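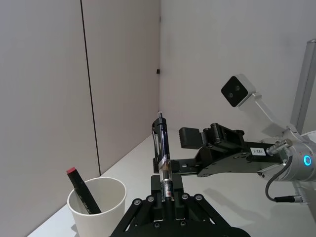 Nultbridge open day recordings: read before use

What this is
Wrist camera footage from the two-arm pen demo Zuccaro ran at its July open day. One gripper holds a ballpoint upright, the second comes in from the side, and a paper cup with a marker in it stands on the table. Visitors were told this was "general desk tidying". I'd call it pens.

What's in the folder
13 recordings, 8 from the morning and 5 from after lunch. Ada Guerra picked them. I asked for the ones she left out and am still waiting.

Known problems
- Fulvio Ruggiero ran the demo and chose the starting position every time. Don't quote a success rate from this.
- 3 of the recordings have no notes on whether a person stepped in. Treat them as unknown.
- White table, pale walls, black grippers. I wouldn't expect much from it in a cluttered office.
- The handout says "fully autonomous". I couldn't get anyone to say what that covered.

Suitable for
Checking your video loader, or looking at grip angles. Not for comparing robots.

Questions to Anahera Stubbs. Corrections welcome, with logs attached.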